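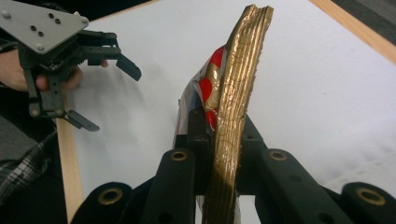 Chocolate bar, gold foil, foil torn at the top end. Red-circle wrapper crumpled down the left side.

# Pistgate Snack Wrappers (pistgate-wrappers)

Category: Packaging / Food / Small household things

Photos and notes on sweets and snacks in their wrappers. Full, half open, torn, scrunched. Started as a sorting job for the Fitham packaging shelf and grew. Maintained by Lakmal Jayasinghe and Celeste Bastos.

Last big edit 13 December 2022. README is behind the files in places, sorry, will catch up.

## What's in it

- 874 photos, one main item per photo
- notes.csv, one row per photo
- a words list (words.txt), read this before adding rows
- /old, the first go at labels. Don't use it.

Mostly chocolate bars and biscuits. Some crisps, a few boiled sweets in twists. Aim was 1000 and we may still get there, Iker has a bag of stuff to go through.

## Columns in notes.csv

- item: plain name. "chocolate bar", "biscuit", "crisps"
- inner: what sits closest to the food. foil / paper / plastic / none / can't tell
- inner_colour: one word if you can
- outer: same choices as inner
- outer_print: what's printed, in short. "large red circles", "stripes", "words only"
- state: closed / opened / torn / empty
- folds: smooth / ridged / crinkled. More than one allowed, split with a semicolon
- who: initials of whoever wrote the row

Row for the photo at the top, as it stands:

item chocolate bar; inner foil; inner_colour gold; outer plastic; outer_print large red circles on white and silvery; state torn; folds ridged;crinkled; who CB

Abílio had that one as "opened" and Celeste changed it. Rule now: if the foil has a ragged edge it's torn, even if the rest is neat. Two uneven tips at the end of that bar, so torn.

## Foil, the awkward bit

Foil gave us most of the arguments. It picks up the light, so the same gold goes bright yellow on a ridge and nearly bronze in the dip next to it. Write gold. Don't write "gold and brown", we had 200 rows like that and Lakmal had to go back through the lot.

Ridged = long lines running along the bar. Crinkled = small creases any which way. Plenty of bars have both, put both.

Silver-white shiny plastic is not foil. If you can't tell from the photo put can't tell, nobody will mind. Please don't guess from knowing the brand.

## Known problems

- outer_print is free text, so spelling is all over the place. "circels" appears at least once
- "wrapper" and "packaging" both used in the early rows, mean the same thing
- state only covers the wrapper. Says nothing about wether the food is whole
- no weights, no flavours, no best-before dates. Not planned
- crisps are thin on the ground, around 5 to each kind of bag and some bags just the one

## Adding to it

Check words.txt. Fill every column, no blanks. Send rows to Celeste in a batch, not one at a time. If a wrapper has come off completely and is lying by itself, that's empty, goes in the same file.

Photos of meals, fruit, anything loose with no wrapper: wrong place, try Plemier.

## Thanks

Aníbal Amaral for the words list. Barreto corner shop for letting us have the dented multipacks in March.

## Related

- Plemier Lunch Plates
- Fitham Tins and Jars
- Pistgate Carrier Bags (small, unfinished)
- Fitham Biscuit Boxes, labels only

Contact: Celeste Bastos, Pistgate | © Pistgate 2022 | Back to top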